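4. Bimanual Arrangement of Dried Stems

4.1 Task and setup

The third task in our study asks a two-armed robot to place dried flowers and grasses into vases on a tabletop. We chose it as a test of light, uneven contact. Dried stems bend very little before they snap, they shed when squeezed, and a bundle changes shape between one grasp and the next. The policy receives a head view of the table and a close view from the wrist.

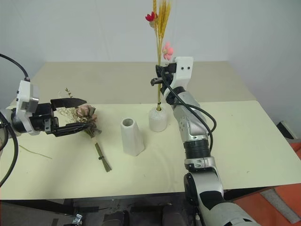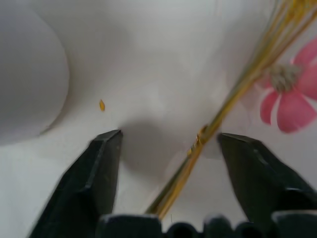 Figure 6. The stem arrangement task, in a head view (first) and a wrist view (second). Wheat stems are at the right-hand gripper in the first view; a bundle of golden stems with a pink flower passes between the gripper fingers in the second.

Each episode involves two vases. One is tapered, with a slightly faceted shape and a narrow mouth; the other is shorter and rounder, with a rough surface. Both are white. The pairing was made on purpose, as a white vase against a pale table and wall gives weak edges in the camera images, and earlier work in our group had relied on strongly colored containers. We made no change to the lighting of the room between sessions.

The instruction given to the policy names a bundle and a target vase. An episode counts as a success if the named bundle stands in the named vase without support when both grippers have moved clear, and if no vase has been knocked over. Loose heads or broken pieces on the table do not count against the episode, but they are logged and reported separately as material loss.

4.2 Demonstrations

All demonstrations were collected by teleoperation. Operators were free to decide which arm took which bundle and in what order. We had first planned to fix these choices, and the pilot data from April were recorded that way. Policies trained on the pilot data did poorly whenever a bundle was laid down at an angle that suited the other arm, so the rule was dropped and the pilot data were set aside. They are not used in any result reported in this section.

Operators were told to grasp near the tie where a bundle had one. The tie is the stiffest point of the bundle and the least likely to slip. It is also small in the head view and often hidden by the gripper itself, which is the main argument for including the wrist view in the input. Lensa Woldemariam led the collection sessions and reviewed every recording for dropped frames before it was admitted to the training set.

4.3 Compared methods

We compare three policies. Timileck predicts short action sequences from the head view alone. Valolon uses the same network and adds the wrist view, with the two image streams joined before the action head. The third, Valolon-H, adds a holding term to the training loss. This term penalizes changes in finger opening while the bundle is judged to be in the grasp, and it is switched off during approach and release. The judgment is made from finger position and motor current; no force sensor is used.

All three were trained on the same demonstrations and run on the same machine. Bundle positions at the start of each episode were drawn from a list prepared in advance, and the same list was used for every policy.

4.4 Results

Timileck completed 41 percent of episodes and Valolon completed 70 percent. The difference was largest for the tapered vase, where the opening leaves little room for stems that splay at the cut ends. With the head view alone, the arm tended to stop above the vase and lower the bundle slightly to one side – close enough to touch the rim, but too far off to enter. Valolon made the same error less often and was sometimes able to recover by lifting the bundle and trying again.

The holding term had little effect on the success rate. Its effect on material loss was clearer. Valolon-H left fewer broken pieces on the table, and in the episodes we reviewed by hand the fingers no longer opened and closed in small steps during transport. We believe this stepping was copied from the operators, who often adjusted their grip out of habit while moving.

Two kinds of failure remain common to all three policies. In the first, a flower head catches on the gripper during release and the bundle is pulled partly out of the vase as the arm withdraws. In the second, one arm begins to place a bundle while the other is still working at the neighboring vase, and the two wrists come too close. The safety layer then stops both arms and the episode is scored as a failure. A simple turn-taking rule would prevent most of these stops, but it would also lengthen every episode, and we have left it out of the comparison.

4.5 Transfer to other vases

We repeated the evaluation of Valolon-H with vases that did not appear in training. Performance held up for shapes with a wide mouth and fell sharply for a tall glass vase, where the wrist view showed stems already inside the vase through its wall. The policy often treated these as the bundle in hand and released early. Results by vase type are given in the appendix, together with the full list of starting positions.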